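About Tenden

Tenden is a reference site for film and television actors, directors and writers, mostly European and mostly working before the 1980s.

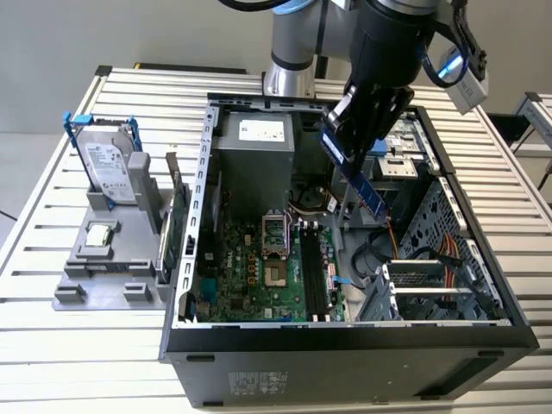

One reader wrote to us that she had spent years trying to find out what happened to a supporting actress she remembered from a single television play, and that our entry was the first place she had seen the woman's later stage work set out in order. Could we do the same, she asked, for the rest of the cast? We have done three of them so far. The other two are on the list.

Most of our entries begin in that way, with a question about a face or a name in the credits.

What we cover

The site currently holds 1,341 entries. Each has a short biography, a list of known credits and, where we can manage it, a note on the person's training and stage career. We cover people who played small parts as well as large ones. A man who appeared as a waiter in a dozen films gets the same layout as the star he was serving, though his biography will usually be shorter.

We do not cover reality television, adverts or music videos. We also leave out private matters unless they had a clear effect on someone's working life, such as a long illness or a move to another country. Entries on living people are limited to their work.

Radio is a grey area. We list radio drama when it can be dated, and we are slowly adding more of it.

How an entry is put together

A new entry needs at least 3 separate sources before it goes up. These may be printed programmes, trade papers, opening or closing credits, published memoirs or civil records. Other websites can point us in the right direction but are not counted as sources.

Names cause the most work. Many of the people on the site changed the spelling of their name when they changed country, and some used one name on stage and another on screen. We file each person under the name they were most often credited with and list the rest below it. Accents are kept where the person kept them.

Dates of birth are given only when we have seen a record -- actors were not always truthful with their agents. Where two records disagree, both dates are shown.

If a film is lost, we say so in the credit list and give the source for the casting.

Our sections

The main index is arranged by surname. Beside it there are two smaller collections that began as separate sites and were later moved over to ours.

Fuvance deals with dubbing and voice work. It lists who voiced whom, in which language and for which release, and it is the part of the site we are asked about most by people outside Britain. Many dubbing actors were never credited on screen, so this section depends heavily on studio paperwork and has more gaps than the others.

Sekov is a collection of theatre programmes, scanned and indexed by cast name. It can be searched on its own or through the main index. Programmes with handwritten cast changes are marked with an asterisk, and the changes are typed out underneath.

The Isaksson list, which some readers will know from its printed edition, is included in full with our corrections shown beside the original text. We have kept its numbering so that older references still work.

Corrections

Please tell us when we are wrong. Send the name of the entry, the line you think is mistaken and the source you are using. A photograph or scan of the source is helpful. We aim to answer within 5 working days, but a change to a credit list can take longer if we need to see a print of the film.

Family members are welcome to write. We are glad to have letters, contracts and programmes on loan, and we return everything by recorded post after scanning. We do not buy material and we do not give valuations.

We are unable to put readers in touch with actors or their agents.

Using our material

You may quote up to 100 words from any biography without asking, as long as you name the site. For anything longer, please write first. Credit lists may be used freely. Scanned programmes belong to their various owners, and we can usually tell you whom to contact.

The next round of additions to Sekov is planned for November.

Page last revised May 27, 2023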